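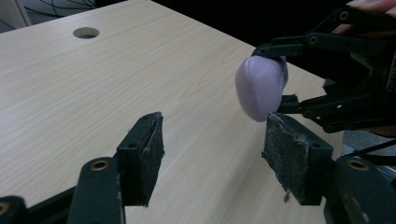
Desk by the back wall, cable hole and wires behind. See item 4.

HALVORSEN BUILDING, SECOND FLOOR
Electrical and general safety walk-through, 15/01/2022
Inspected by Kenji Calloway

1. Exits and stairs
Front stairs: OK
Back stairs: OK, once the bicycle was moved. The bicycle has been moved at every inspection I've done here. It comes back.
Exit signs: one dim. Bulb on order.

2. Fire extinguishers
Kitchen: OK, tag current
Hallway: FAIL. Tag expired in June. Someone has hung a scarf on it, so at least people know where it is.

3. Fuse panel
Labels readable: PARTLY
Breaker 6 is marked "Pisodville?" with the question mark. That's the old name for the storage room, as far as anyone can tell me. I flipped it and the storage room went dark, along with half the kitchen. Please relabel.
Clear space in front of panel: OK

4. Desks and cords
Cable holes open and usable: OK
Cords tied up off the floor: FAIL at 2 desks. Ties are in the supply closet, where they have been since the last report.
Power strips plugged into power strips: FAIL. The Voltura strip under the window feeds another Voltura strip, which feeds a fan. Unplug one of them. I don't mind which.
Space heaters: none found. There was a warm spot under the corner desk that I chose to write down.

5. Kitchen
Outlet by sink trips when tested: OK
Toaster crumb tray: FAIL. I emptied it, and I'd like that noted.
Kettle cord: OK

6. Windows and radiators
The building went up in 1906 and the radiators act like it. Valve in the Drovholm room is stiff but turns.
Window locks: OK, except the one painted shut — it is very secure, and it still has to open.
Papers stored on radiators: FAIL. Moved to the shelf.

Follow-up
Extinguisher and power strips first, please. The rest can wait for the next visit. Send me a note when the new tag is on and I'll sign off item 2.

K. Calloway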